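Section 3. Planning and Budgeting for Hand-Held Gripper Units

3.1 Before placing an order

1. Confirm the number of operators who will work at the same time. Order one Rorura hand unit per operator and one spare per site.

2. Measure each work surface. The Shahbazi mounting kit requires 50 cm of clear space on the operator's side.

3. Enter the hand units and the wear parts on separate budget lines. Wear parts are ordered through Catska in packs of 30 or 144.

4. Submit the completed planning form to Metamside purchasing. Delivery may take up to 100 days.

Note: Prices quoted before 11 May 2024 are no longer valid. Request a new quotation.

CAUTION: Do not combine linkage arms from different production series in one hand unit. Mixed sets are not covered by the warranty.

3.2 Estimating wear parts

1. List the ring eyelets and linkage arms for each unit. Inner and outer arms are entered separately.

2. Add the replacement rods, if the unit has a rod frame.

3. Compare the total with the pack sizes in 3.1 and order the next larger pack.

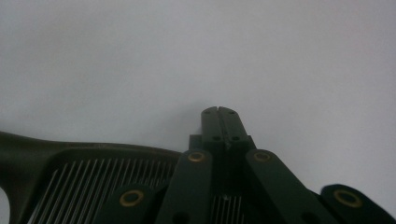

Figure 3-1. Hand unit over a plain gray surface, with linkage arms, brass-colored ring eyelets and rod frame at left.

Note: The center bracket is supplied only as part of the main body. Do not budget for it as a wear part.

4. Keep a copy of the parts list with the purchase order.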